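Section 4. Setting up a weekend tournament in Tuladeo

Read this section before you open registration. Tuladeo will let you publish a bracket with no courts, no referees and no tiebreak rule, and it will tell you everything is fine. The green "Ready" badge on the event page means only that the required fields have something in them. Treat it accordingly.

These steps were written for the Flunville summer basketball tournament, but they should work for any one-site event with pool play followed by a knockout round.

Before you start

You need an organizer account, the final list of divisions, and the gym hours in writing. A verbal yes from a gym is worth very little in July. If your league still uses Werkora for player cards, export the roster file first. The Werkora sync button exists, but in our tests it dropped every player with an accent in their name, including Rónán Mac Suibhne, who was running the test.

4.1 Create the event

1. Open Events and choose New Tournament. Don't use Quick Start. It picks a format for you, and changing it later clears the schedule.

2. Enter the event name, the site and the opening tip-off time. Check the time zone by hand, even if you set it in your profile.

3. Under Format, pick Pools then Knockout. Set the pool size to 4. The software suggests 5, which gives every pool an idle team in each round and fills your hallway with bored teenagers.

4. Under Lodging, add a listing for each host home or rental offered to visiting teams. 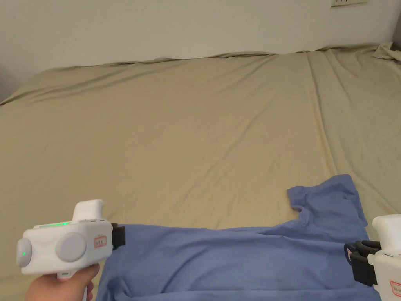
Bed with beige fitted sheet.

5. Save. If the page hangs, wait before clicking again. A second click makes a second event, and only support can delete it.

NOTE: The lodging list is public by default. Switch it to Team Managers Only before you type in a street address.

4.2 Add teams and rosters

1. Go to Teams and choose Import. Select the roster file.

2. Match the columns yourself. The automatic match puts jersey numbers in the age column often enough that you should never accept it unread.

3. Open 2 teams at random and compare them with the paper forms. If either one is wrong, delete the whole import and start over. Fixing players one at a time takes longer than you think.

4. Send the confirmation email to managers. Ask them to reply. The "Opened" mark next to a manager's name counts mail previews, so it proves nothing.

5. In Lodging, assign teams to listings. The capacity field is whatever the host typed, so call anyone who claims to sleep a full squad.

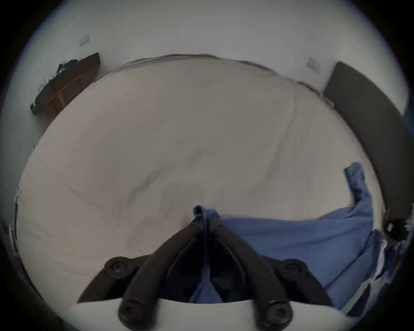
4.3 Build the schedule

1. Choose Schedule, then Courts. Enter each court with its real opening and closing times. Leave room at the end of the day for overtime.

2. Set the gap between games. The default is 5 minutes, a number that could only come from someone who has never cleared a bench. Double it at least.

3. Press Generate and read the result from top to bottom. Look for teams with back-to-back games, and for coaches listed with two teams at the same hour. The conflict checker sees the first kind and misses the second.

4. Drag games to fix what you find. After every change, look at the games on either side - the tool sometimes moves a neighbor without asking.

CAUTION: Pressing Generate again erases all manual changes. There is no undo. The Undo arrow in the toolbar applies to text boxes only.

4.4 Tiebreaks and scoring

1. Open Rules and choose the tiebreak order. We use head-to-head, then point difference, then points allowed. The preset called Standard starts with points scored, and it rewards running up the score on the weakest team in the pool.

2. Cap the point difference per game. Auður Holst, who wrote our house rules, uses a low cap for the younger divisions and we haven't found a reason to argue.

3. If you rent Bisgaard scoreboards, turn live scoring on and test it in the gym you'll be using, with the doors shut and the crowd Wi-Fi running.

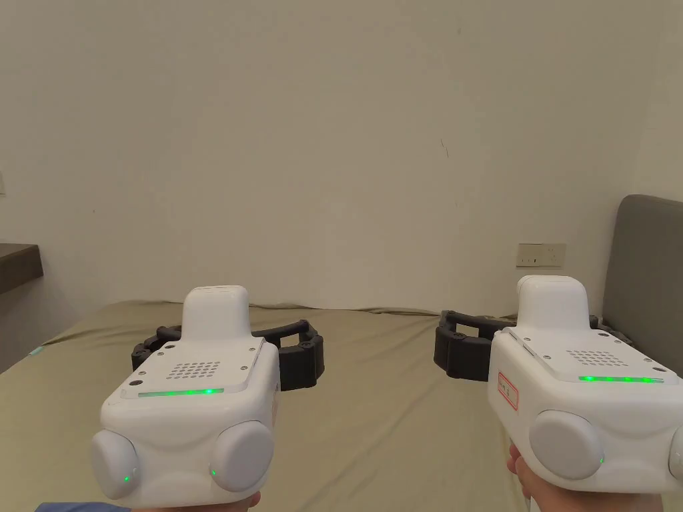 A test at home on a good connection tells you almost nothing. During the game, keep a paper score sheet at every table. When the live score and the sheet disagree, the sheet wins, and the table official types the correction in by hand under Results, Edit.

4. Lock each result once both coaches have signed. An unlocked score can be changed by anyone with a table login, and those logins tend to get passed around by lunchtime.

5. When the last pool game is locked, press Seed Knockout. Check the seeding against your own arithmetic before you publish it.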